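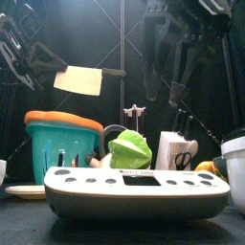

Poste de rangement à deux bras : couperet jouet tenu par le manche, lame à l'horizontale ; à droite, seconde pince ouverte au-dessus du plan.

Accueil > Atelier > Fiches pratiques > Manipulation robotisée

Rubrique : Astuces de paillasse

Ranger une dînette avec deux bras : réglages retenus après essais

Samedi 21 décembre 2019

La tâche Trirneta consiste à remettre en place des accessoires de cuisine jouets sur un plan encombré. La politique est apprise par imitation, à partir de démonstrations téléopérées. Le jeu complet compte 1 818 démonstrations, dont 1 502 conservées après tri. Les points suivants concernent la préparation du poste et la prise des ustensiles plats.

Prise du couperet

Saisir par le manche, jamais par la lame. Une lame jouet est mince et lisse : pincée à plat, elle pivote dès que le bras accélère. Fermer les doigts perpendiculairement à l'axe du manche, puis marquer un arrêt de 3 images avant la levée. Sans cet arrêt, la politique apprend à lever pendant la fermeture et l'objet glisse.

Garder la lame horizontale pendant le transfert, et ne la redresser qu'à l'aplomb du bloc à couteaux. L'inverse accroche les manches déjà en place.

Bras en attente

Le bras inactif reste pince ouverte, doigts vers le bas, au-dessus de la zone de dépose. Une position de repos constante réduit la variance des démonstrations. Nous avions d'abord laissé l'opérateur libre de ce choix ; les trajectoires divergeaient dès la première seconde.

Disposition des objets

- Placer les volumes bas et larges (console de cuisson) au premier plan, les objets hauts (bloc à couteaux, porte-ustensiles) derrière.
- Conserver des occultations partielles. Un plan trop dégagé donne une politique qui échoue au premier fruit masqué.
- Varier le contenu du panier ajouré entre deux séries. Les fentes laissent voir des couleurs que le réseau utilise comme repère.
- Fond sombre et mat. Nettoyer le plateau s'il renvoie des reflets marqués.

Tri des démonstrations

Écarter toute séquence comportant une reprise de saisie, sauf si l'étude porte sur la récupération d'erreur. Dans la variante Kontogiannis du protocole, 14 séquences de reprise sont réintroduites en fin d'entraînement, avec un poids réduit. L'effet sur la dépose est net ; sur la saisie, nous n'avons pas pu conclure.

Étalonnage

Refaire l'étalonnage main-œil après tout déplacement d'un support. Le script Tomonus accepte l'ancien fichier sans avertissement : vérifier l'horodatage à la main.

Mots-clés : bimanuel, imitation, préhension, Celtutari

14 partages | 3 commentaires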